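A Second Life for the Office Tower

The computers come in on Mondays, stacked on a flat cart with their cords wrapped around them. Most are black desktop towers that spent years under somebody's desk at an insurance office or a school. At the Nurley workshop they get wiped down, opened, sorted and, if there is enough life left in them, sold again for less than the price of a decent pair of boots.

Annelore Petersen has run the place for seven years. She started out fixing sewing machines in the same building and still keeps one on the shelf behind the counter. The switch to computers happened slowly, she says, and mostly at the request of customers.

"People brought them in because they saw I had screwdrivers," Petersen says. "I told them I didn't do computers. Then I did one, and it worked."

Last February the shop took in 207 towers, the most it has ever had in one month. Of those, 32 were past saving and went for parts. The rest needed the usual things: a fan, a drive, more memory, a cleaning.

The processor is where a lot of beginners get nervous. It is a small square with a metal lid, and it sits in a socket full of contacts that are thinner than a hair. Bend a few of those and the motherboard may be finished. Petersen teaches an evening class on it, and the first hour is spent with the power cord out and the side panel off, just learning where everything is.

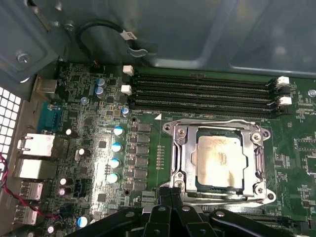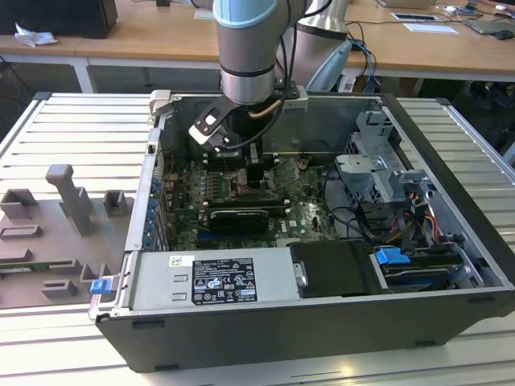
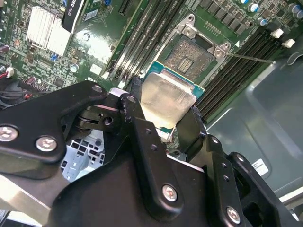
The old thermal paste has to come off before anything else goes on. It dries out over the years and turns into a crust that no longer carries heat very well. Petersen uses rubbing alcohol and coffee filters, which leave no lint. Her students tend to scrub. She tells them to let the alcohol sit a minute and then wipe in one direction.

After that comes the lever. You press it down a little, move it out from under its catch and let it rise. The frame swings up and the processor can be lifted straight out by its edges. Going back in, the marks on the chip and the socket have to line up, and it should drop into place under its own weight – if you are pushing, something is wrong.

Roswitha Harms took the class last winter after her own machine kept shutting off during video calls. A new one would have run her several hundred dollars. She cleaned out the dust, put on fresh paste and spent $47 on memory.

"I was sure I'd broken it when I closed that lever," she says. "It takes more force than you'd think, and it makes a noise."

She has since done two more, one for her sister and one for a neighbor.

Not every tower is worth the trouble. Petersen looks at the power supply first, then the capacitors on the board. A swollen top means the board goes in the parts bin. She likes office models because the drives and cards tend to come out without much of a fight, and replacement pieces are easy to find used. Small, slim cases are her least favorite. "You lose skin," she says.

The evening classes are full through the end of summer. Tools are provided, and students can bring their own computer or practice on one of the shop's.

Last updated: June 23, 2022

Comments (3)

Shireen Mahlangu
Coffee filters! I have been using paper towels for years and picking the fuzz out afterward. Does the brand of paste matter much?

Wilma Jacobs
I bought one of these towers for my grandson and it is still going. We did have to buy a separate Wi-Fi adapter, so ask about that before you take one home.

Kathleen Ó Dálaigh
Is there a waiting list for the class? I called twice and got the machine.

Contact us | © 2022 Worka Magazine. All rights reserved. | Back to top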